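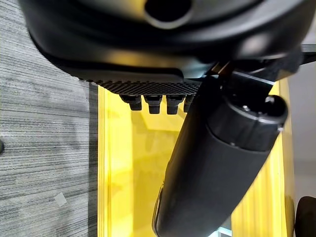 4. Working at the Trenholm shelf station

The Trenholm station takes over the repeated reach to the shelf. The operator keeps the loading, the checks and the decision to stop. Before the first run of a shift, the operator inspects the gripper by eye and by hand with the arms powered down. The textured pad under the black housing and the row of short pegs below it are the parts to look at: the pattern on the pad must be clear over its whole length, and no peg may be bent or loose. The floor beside the yellow unit is also part of this check. A scrap of paper as small as the white one on the gray floor is picked up before the arms are enabled.

4.1 Who does what

Before the station was installed at the Cleditz site, the packer at this position picked, placed and counted. With the station in use, the work is divided as follows.

Operator: loads the shelf, starts and stops the run, removes rejected parts, signs the shift sheet.
Line lead: assigns operators, approves changes to the pick list, releases the station after a fault.
Maintenance: replaces pads, pegs and cables. Operators do not carry out these jobs, even when the spare is at hand.

An operator is assigned to the station for no more than 2 hours at a time and then rotates to a manual position. Watching the arms counts as work time - it is not to be combined with label printing or other desk tasks.

Note: The cycle counter measures the station. It is not used to set a rate for the manual positions.

4.2 Loading the shelf

1. Press Hold on the operator panel. Wait until the status line reads HELD.

2. Confirm that both arms have stopped moving. If either arm drifts, press the emergency stop and call maintenance.

3. Place the black shoe-shaped trays in a row on the yellow shelf. Leave a regular gap between them and turn them all the same way. A tray must not lie across the seam between the panels.

4. Check that no strap or cable hangs into the path of either arm.

5. Move boxes and bins away from the front of the rack if they are inside the marked zone.

6. Step back behind the line and press Resume.
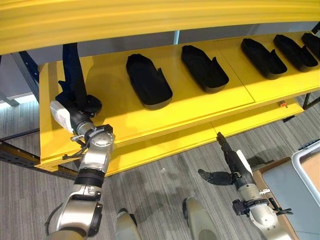 Figure 4-2. Trays on the shelf, with the left gripper and the right hand toward the front.

Caution: Keep hands away from the front edge of the shelf while the status line reads RUN or WAIT. In WAIT the arms are stationary but enabled, and they can move without an audible signal.

The shift setting is 192 cycles between pad checks. At that count the station goes to HELD by itself and asks for a confirmation on the panel. The operator inspects the pad again and enters either OK or REPLACE. Do not enter OK from memory of the earlier check.

4.3 Checking a held part

The station can hold a part for inspection. Use this function when a part looks out of position, or when the panel shows code 513 (grip not confirmed).

1. Select Inspect. The arm lowers its speed and stops with the part in the gripper.

2. Look at the part from the side. A tube must lie close against the gripper, with its open rim unobstructed.

3. Find the raised ring seam, which separates the short upper collar from the longer lower section. If the seam is not visible, turn the inspection lamp toward the part. Do not turn the part by hand.

4. Light dust on the tube is acceptable. Cracks in the rim are not.

5. Select Accept or Reject. A rejected part is set down in the reject position, where the operator collects it after pressing Hold.

Note: Reflections in the glossy yellow panels can be mistaken for a second part. Move your head to one side and look again before you select Reject. 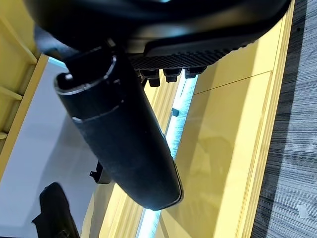
4.4 Stopping and handing over

1. Let the current cycle finish, then press Hold.

2. Select Park. Both arms return to the rest position. If Park has not completed after 37 seconds, press the emergency stop.

3. Write the cycle count, any fault codes and the number of rejects on the shift sheet. Code 513 is recorded each time, including when it cleared by itself.

4. Tell the incoming operator in person about any fault still open - a note on the panel is not enough.

5. Log out. The incoming operator logs in under their own number and repeats the gripper check from the start of this section.

Any operator may stop the station at any time without asking the line lead. Stops are logged by time and code, without the name of the operator. Restart after an emergency stop is described in section 5.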